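Subject: Re: Kirnlow parish: street lighting transfer and the precept

On Sunday a list member wrote:

> The parish council says the precept has to rise because the district
> is handing over the street lights. The draft budget has one line for
> lighting and no breakdown. Does anyone know what is in it, and whether
> the parish is obliged to accept the transfer at all?

On the second question, no. The district can propose a transfer, but the parish has to resolve to accept it, and no such resolution appears in the minutes up to the end of March. The draft budget assumes a decision that has not been taken. It may well be taken at the next meeting, as item 13 on the agenda is headed "Lighting assets – to consider".

On the first, the line is made up of three things, going by the working papers at the parish office:

Energy, unmetered supply: 2000 pounds
Maintenance contract: 1000 pounds
Column inspection and testing: 600 pounds

The energy figure is the district's own estimate and assumes part-night switching on every column. The lights on Jendow Lane burn all night at present, so either the estimate is low or the hours there are going to change. The papers do not say which.

The maintenance figure is a quotation from Grillico. It covers call-outs and lamp replacement. It does not cover replacing a column that fails its test, and there is no reserve for that anywhere in the draft.

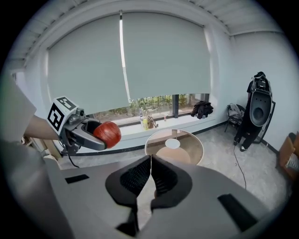

The other gap is ownership of the columns near Yin Bridge. The district's schedule lists them, but the older parish schedule has them as highway lights, in which case they belong to the county and cannot be part of this transfer. I have asked the clerk for the asset map and will post the reply when it comes.

Anyone wanting to raise this can do so in the public session before the main business. Questions sent to the clerk in writing beforehand are normally answered in the minutes – those put from the floor often are not.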